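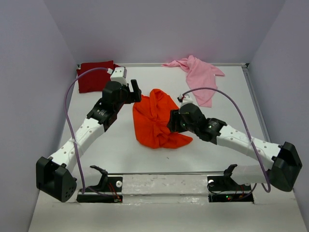

# trapos-dos-brazos

Datos del grupo de robótica del taller Clullaswood, proyecto Flarside (curso de segundo). Dos brazos, tres telas, una mesa blanca. README escrito deprisa antes de la entrega, lo que falte preguntad por el canal.

Última revisión: 21 de enero de 2018

## Qué hay

- 251 episodios teleoperados, los dos brazos a la vez
- 7 personas operando, todas del grupo
- 2 vistas fijas por episodio
- posiciones de las articulaciones y apertura de pinza, de los dos lados
- notas de cada operador, en texto libre (muy libre en algunos casos)

No hay audio. No hay fuerza ni par, lo quisimos meter y no llegamos.

## Tarea

Coger una tela, extenderla, doblarla, dejarla al fondo. Luego la siguiente. El orden lo decide quien opera y queda apuntado en `notas.txt`. Al principio pedíamos siempre la roja primero, después lo dejamos libre y los datos salieron más variados.

Telas:

| clave | color | comentario |
|---|---|---|
| `T1` | rojo oscuro | la que mejor se deja doblar |
| `T2` | rosa | se retuerce, paciencia |
| `T3` | naranja | la difícil, acaba hecha un ovillo |

Un episodio se da por bueno si la tela acaba doblada al menos una vez y no cae de la mesa. Los fallidos también están, carpeta `fallos/`. No los borreis, Simone los usa para el clasificador.

## Estructura

```
trapos/
 episodios/
 ep_0001/
 vista_a.mp4
 vista_b.mp4
 estado.csv
 notas.txt
 fallos/
 calib/
 scripts/
```

`estado.csv` va a paso fijo. Columnas: tiempo, seis articulaciones izquierda, pinza izquierda, lo mismo a la derecha. Ángulos en radianes. Los primeros episodios estaban en grados, ya convertidos, pero si veis un número raro avisad.

## Sesiones

Grabamos por turnos, un operador y otra persona mirando la mesa y apuntando. Cambio de operador cada media hora o cuando se cansa. Entre episodios se recolocan las telas a mano, sin patrón. En la hoja de turnos está quién hizo qué, con iniciales.

La roja suele quedarse al fondo a la izquierda y la rosa al fondo a la derecha, con la naranja en el centro para trabajarla. Es costumbre, no norma. Ojo con eso al entrenar: si el modelo solo va al centro, es por esto. 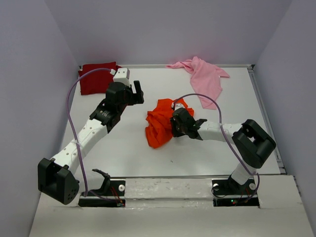

**¿Se puede entrenar con un solo brazo?**

Con el script `separa_brazos.py`, que saca un CSV por lado. Pero muchas maniobras son de dos manos y por separado pierden el sentido. Para probar código vale, para resultados yo no lo haría.

## Cómo usarlo

1. Clonar el repo y bajar los vídeos aparte (pesan, no están en git).
2. `python scripts/comprueba.py` — mira que cada carpeta tenga sus cuatro archivos.
3. `python scripts/carga.py --ep 1` para ver un episodio suelto.
4. Partición en `scripts/particion.csv`. No hagáis otra al azar, que luego no se puede comparar con los del equipo Skullgate.

Si `comprueba.py` se queja de líneas vacías al final del CSV, ignorar. Pendiente.

## Antes de grabar más

- Brazos a posición de reposo, siempre, antes de dar corriente
- Cables con holgura por encima de la muñeca. Si tiran, parar
- Calibrar pinzas en cerrado total y apuntarlo en `calib/`
- Manos fuera mientras el compañero tiene los mandos
- Comprobar el espacio en disco. Perdimos una tarde entera por esto

## Problemas conocidos

- Desfase entre vídeo y estado en los episodios del primer turno. Pequeño, pero está. `scripts/alinea.py` lo corrige casi siempre.
- Los reflejos en las paredes cambian según la hora. Un par de modelos se liaron con el tono.
- La pinza izquierda cierra un poco más tarde que la derecha. No lo hemos tocado para no mezclar datos de antes y de despues.
- En `notas.txt` hay quien escribe "ok" y nada más. Ya hablado.

## Resultados hasta ahora

Poca cosa. Modelo base por imitación, una vista, solo T1: coge la tela bien, el segundo doblez lo hace cuando quiere. Con T3 fatal. Con las dos vistas mejora algo el agarre, falta repetirlo con otra semilla antes de ponerlo en la memoria. La comparación seria la queremos para junio, en la jornada Priedītis.

## Pendiente

- [x] pasar todo a radianes
- [x] hoja de turnos al repo
- [ ] arreglar líneas vacías del CSV
- [ ] etiquetar inicio y fin de cada doblez (a medias, va por T2)
- [ ] una cuarta tela, más rígida
- [ ] traducir este README al inglés

## Uso y contacto

Para clase y para el club, sin problema. Fuera de ahí, pedid permiso primero. Si publicáis algo con esto, citad el proyecto Flarside y el taller.

Responsable de los datos: Simone Mendonça. Incidencias por el repo mejor que por correo, con el número de episodio en el título.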